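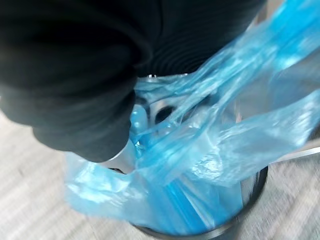
Does hide glue need a hot plate under it the whole time you're veneering? Only if you work slowly. A heavy pot in a water bath held its heat long enough for me to lay both faces of a small panel, and I didn't top it up once.

November, evening session, hammer veneering

Third go at the walnut and I am so pleased with it! The first two panels bubbled in the middle and I blamed the veneer, but I think now it was my glue, far too thick. Tonight I thinned it until it ran off the brush in a steady string and then broke into drops near the end. Soaked the granules in cold water from lunchtime, warmed them gently, strained out the skin, and it smelled much less like a barn than last time.

Laid the veneer face down, sized it, flipped it, brushed the ground, then put a little glue on top as well so the hammer could slide. Worked from the center out in long zigzags with the grain. You can feel the moment it grabs - the hammer goes from skating to dragging, and then you leave that patch alone. I kept going back over a good area on panel one and pushed the glue right out of it. Lesson learned. 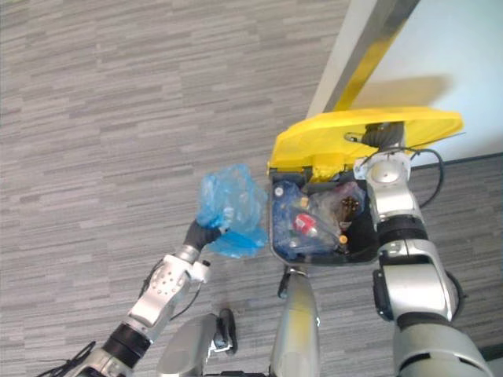
The overlap joint came out better than I had any right to expect. Two sheets lapped, one knife cut through both against the steel rule, waste strip peeled off the top, edge lifted, waste strip pulled from underneath, glue back in, hammer down, paper tape across. With raking light I can find the line only if I already know where it is.

Shirin Ebrahimi tapped the whole surface with a fingernail and found one hollow spot near the corner. Warm iron through a damp cloth, hammer again, solid. That is the thing I love about this glue, you get a second chance at everything.

Notes for the next panel:

1. Soak the granules longer. Still a few hard centers in the strainer.
2. Tape the joint sooner. It started to open a hair as the veneer shrank.
3. Counter veneer the back in the same session, same grain direction. Panel one is a potato chip.
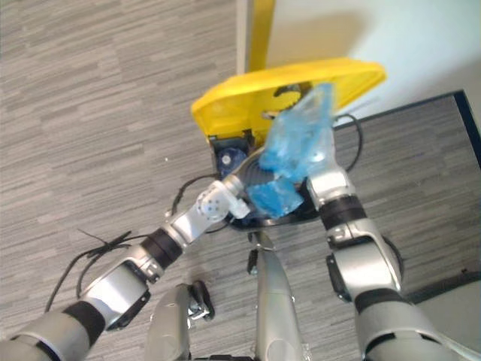 4. Stand the panel on edge on stickers so air gets to both faces, and don't touch it with a scraper for 6 days. I mean it this time.

Want to try the Zirley burl after this, though it's so buckled it will need flattening first. Glycerin mix, then a press between boards.

Comments (2)

Furnier: Try a pinch of urea in the pot for the burl. Gives you more open time. Go easy, too much and it never sets hard.

Seneviratne: Can I borrow the hammer when you're done? Mine has a burr on the brass and it's leaving tracks.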